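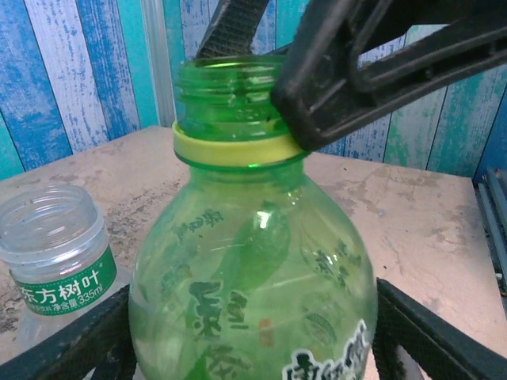
Against the monthly recalibration

The standing instruction for the two-arm bottle cell at Skurnbridge says that the wrist cameras are to be recalibrated on the first working shift of every month. I looked after that cell for three years and I now think the instruction does harm. My argument is about one cell, but the same sheet of paper, or one very like it, is taped inside control cabinets all over the country.

The cell's job is simple to state. One arm steadies a drink bottle low on the body, the other works at the neck. Bottles are PET, opened, and mixed: tinted and clear, rounded and straight-sided, some with full labels and some with the printing straight on the plastic. Both grippers are black; the lower one has curved fingers with a mesh-textured surface. Each arm carries a small camera at the wrist, and most of the useful positioning comes from those two views.

Translucent PET is a poor target. It glows where light passes through it, throws a hard white highlight off the shoulder, and shows the artwork on its far side through the near one. The most dependable feature on an opened bottle is the tamper-evident band, when it is a different colour from the plastic. A pale yellow ring on a green neck can be found in nearly any light. On clear bottles we fell back on the thread profile, with worse results.

When the cell begins to miss the neck, then, there are at least four places to look: the lighting, the finger surfaces, the tabletop, and the camera-to-flange transform. The monthly schedule attends to the last of these and ignores the rest. In my experience the transform is the least likely of the four to have moved. The bracket is bolted and dowelled. Short of a collision, it stays where it was put.

What the schedule does achieve is the regular disturbance of a good calibration. The procedure calls for the target board to be clamped to the table and viewed from a set of arm poses. If the board is seated on a burr or a lump of dried syrup, the fit will still converge and the residual will still look respectable. The error goes into the transform and stays there until the following month. I traced two separate episodes of low grips to this. Both had been logged as gripper wear, and in both a serviceable set of fingers was thrown out.

Ursina Marti, who commissioned the cell for Kettani, disagrees with me, and her case deserves a fair hearing. She holds that a scheduled calibration gets done and a conditional one does not. Night shift will run a drifting cell until it stops. A fixed date also gives a record, and she has used such records to show a slow lean in a bracket at Modisitz that no operator had reported. I accept the Modisitz case. It was a cast bracket with no dowels.

My answer is to keep the record and drop the adjustment. At the start of each shift, send the steadying arm to a fixed reference pin on the frame rail, take one picture from the wrist, and log the offset in pixels. Do the same for the other arm. If the offset stays inside its band, leave the transform alone. If it leaves the band, check the bracket bolts, then recalibrate, and write down why. At Clesstead we ran 140 shifts this way. The pin check went out of band once, after a forklift hit the guarding.

The time saved can go to the parts that do wear. Mesh-textured fingers hold sugar film, and a film changes the grip on the lower body long before it is visible. Wash them in warm water with neutral detergent; solvent wipes harden the surface. Check that the squared-off fingertip still meets the band flat. Look at the tabletop as well. Scuffs and worn patches are harmless to the vision, but a hollow under the steadying position lets a bottle lean, and a leaning bottle looks precisely like a camera error.

Two smaller points. The cycle counter on the older controllers rolls over at 999, so a finger change interval written as "every 1,000 cycles" never triggers. Ours sat at 563 for a whole November while everyone assumed someone else had reset it. And the torque on the bracket bolts should be recorded by whoever applied it, with the wrench number, at the time.

Marti has asked for a second site before she will amend the sheet. Skurnbridge has offered one arm of the cell, with the other left on the monthly schedule for comparison.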